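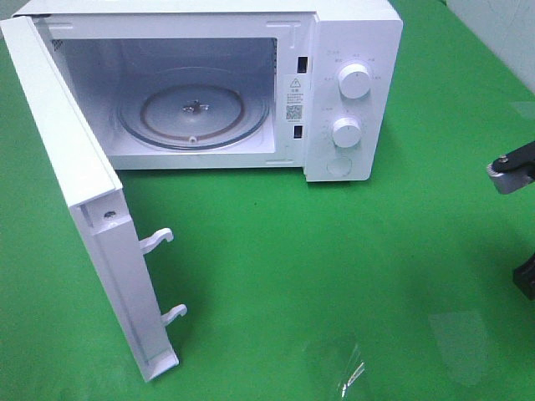

Drirnstead shared kitchen: progress report to the Harby fund, September

Work on the tea point is now finished apart from the shelving, and the room has been open to members every weekday since the start of the month. This report covers the small appliances, which were the second item in our application.

Microwave

The old oven was taken out in the first week and a white countertop model put in its place. It has two round knobs, with a door button under the lower one, and a glass turntable inside. We chose knobs over a touch panel after several members told us they could not read the display on the last one.

The printing around the knobs and on the label inside the door opening is in Chinese. Rocío Sotelo has written an English card to go on the wall beside it, covering the power settings, the timer and how to lift out the plate for washing. A large-print copy will follow.

The glass plate has a faint brownish ring inside the rim. We have asked Grustonau, who supplied the oven, for the price of a spare.

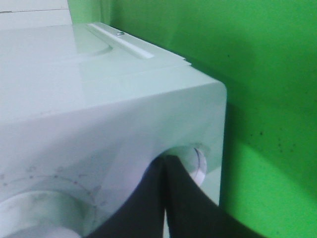 The microwave casing from close up, with a small screw on the strip along the back of the top.

Cleaning

The oven is on the weekly list with the kettle and the fridge. Members are asked to wipe the inside after use and leave the door open for 5 minutes. The top is to be kept clear, as bread bags and post were often left on the old one.

Spending

The appliance line was £50, of which £40 has been spent. The remainder will go towards the spare plate if the price allows. Receipts are held in the office.

Still to do

Fix the English card to the wall.
Put up the 2 shelves by the sink. The brackets are here but the boards were cut short and have gone back.
Ask the Ki lunch group which afternoons they want from next month.

The shelves are booked in for Friday.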